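Does blue tape really come off a matte gray table top without leaving anything behind?

I divided the table up with two strips of blue tape, one across and one more or less up and down, and now I'm worried about getting them off again.
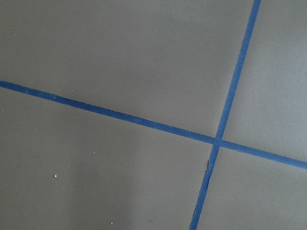
Frauke Thiele told me over the phone that any blue tape will lift clean if you pull it slowly enough, and that people who get residue are yanking at it. I'm not convinced. I've pulled plenty of tape slowly in my life and still ended up rubbing at gum with my thumb.

The table belongs to the shared workroom at Baumgart, where four of us cut patterns and sort pieces. Everyone was piling their stuff onto everyone else's, so I put the tape down to give each person a section. The sections are not the same size, and yes, I have heard about it from the person with the small one. I did it by eye. I'd like to redo it properly, which means peeling off what's there.

What bothers me is that the up-and-down strip already has a small ragged bit along one edge, just under where the two cross. I don't know if that's a bad tear or if it's how this tape starts to go. The label on the roll promised "clean removal" for a certain number of days, and I threw out the wrapper, so don't ask me how many. I also don't believe those numbers. Who tests this stuff, and on what?

The other suggestion I got was to buy a bottle of Branesum and wipe the whole top with it afterward. The table top is matte and I would hate to end up with a shiny patch. Has anybody used it on a surface like that, or are we all just repeating what it says on the bottle?

Posted June 2020 by pinsandpaper

Nhàn Cao

I'd separate the two things, the tape and the cleaner.

On the tape, slow is good advice but it leaves out the angle. Fold the end back over itself so it lies nearly flat against the strip, and pull along the table instead of straight up. Pulling up is how you get splits, especially with a strip that already has a nick in the edge. Start at the end that's farther from the nick. When you get near it, stop, press the ragged bit down with a fingernail, and then go on. If it splits anyway, go to the other end and work back toward the split. Don't pick at the middle.

Where one strip lies over another, take the top one off first. It's stuck to tape there and not to the table, so it may come away with a little jump. Hold the lower one down with your other hand.

I agree with you about the days on the label. I had a roll that was supposed to be good for weeks and it left a line on a painted shelf by the window well before that. The same roll came off a closet door the following February with nothing left at all. Sun makes a difference, and so does heat. A number on a wrapper can't know where your table is.

On the cleaner, I wouldn't start there. Try these first, in this order:

Another piece of the same tape, pressed onto the gum and pulled off quickly. Repeat a few times. It takes up more than you'd think.
A cloth with warm water and a drop of dish soap.
A little cooking oil on a cotton ball, left for a few minutes, then soap again to get the oil off.

Test the oil on the underside or a back corner before you put it anywhere that shows. Matte tops can hold on to a greasy mark, and you'd be trading one problem for another. Whatever you do, don't use the rough side of a sponge. That's where most shiny patches come from in my experience, and people blame the cleaner.

74yards

Just use Branesum. Works on everything. I've cleaned 200 things with it and never had a problem. Don't overthink it.

pinsandpaper

200 things and not one problem makes me more nervous, not less. Was any of them matte?

74yards

Probably. I don't keep a list.

Frauke Thiele

I see I've been quoted. I did say slowly, and I'll stand by it, but I'll give Nhàn Cao the point about the angle. I do it that way without thinking and forgot to mention it.

I'd argue with the whole plan, though. You're going to peel off perfectly good tape and put down more of the same so that you can worry about it again in a few months. If the sections are going to stay, get yourself something you can move. At Lekon we used flat wooden strips with a bit of felt underneath, and when somebody had a bigger job that day we slid them over. No gum, no wrapper to lose. They do get knocked about, I'll admit, and one of them went missing for a while and came back with paint on it.

If you're set on tape, measure this time. Your table is 74 inches long, you told me so yourself, and a tape measure costs less than the argument you're having. Mark the middle of each side in pencil, stretch a string between the marks, and lay the tape along the string. Don't stretch the tape as you put it down. Stretched tape creeps back and the ends lift.

And fold over 2 inches at each end before you press it down so there's a tab to grab. Then you won't be scraping at it with scissors, which I've seen you do.

pinsandpaper

The felt idea is fine until someone leans on it, and in our workroom someone always leans on it. I'll stay with tape for now, with the tabs and the string. I'm going to try the low angle on the far end of the strip first and see what's under there before I promise anyone an equal section. If there's gum I'll try the tape-on-tape thing, which I suspect won't work, and then the soap. The Branesum can stay in the store.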